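Mobile Manipulation Software
Unit 6: Task State, Views and Recovery

Required reading: Keogh manual, chapters 3 and 4. Students should bring a working build of the Rindstead planner to the laboratory session.

6.1 Purpose of the unit

Unit 5 treated the grasp as a single call that returns success or failure. This unit replaces that call with a task state machine. Each state names the view it depends on, the condition for leaving it, and the state to enter when the condition is not met within the time limit.

6.2 Choice of view

The head view is used to select a target and plan the approach of the arm. The wrist view is used over short distances, where the hand may hide the target from the head – a frequent cause of lost tracks in the Dellgate exercises. In the wrist view, parts of the gripper can fill much of the image. These pixels must be masked before any segmentation is run.

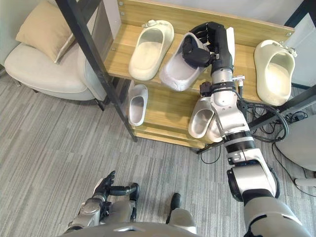

Head view: right hand on the center slipper, top shelf.

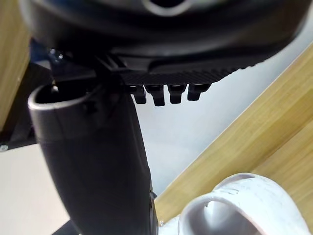 Wrist view: gripper housing and finger, with a wooden plank behind. 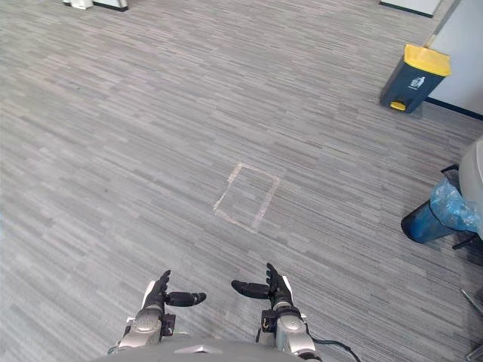

Head view: both hands above the carpet, taped rectangle ahead.

Malathi Gounder asks whether the mask could be computed once from the arm model and left fixed. It could, for links that do not move relative to the camera. Finger joints do move, and their part of the mask must be redrawn from the joint readings at every frame.

6.3 Timing

The perception loop in the course build has a budget of 100 ms. A pose older than 242 ms is rejected by the planner, and the state machine then enters HOLD. Students may not raise this limit in submitted work.

6.4 Exercise

Replay log 68 and log 131 from the Lesport set. For each log, submit:

The state sequence, with the time of each change.
The first frame at which the planner rejected a pose.
A revised recovery rule for HOLD – one page at most.

Submissions are due at noon on the last teaching day in May. Questions on the replay tool should be sent to Fabrice Baudry.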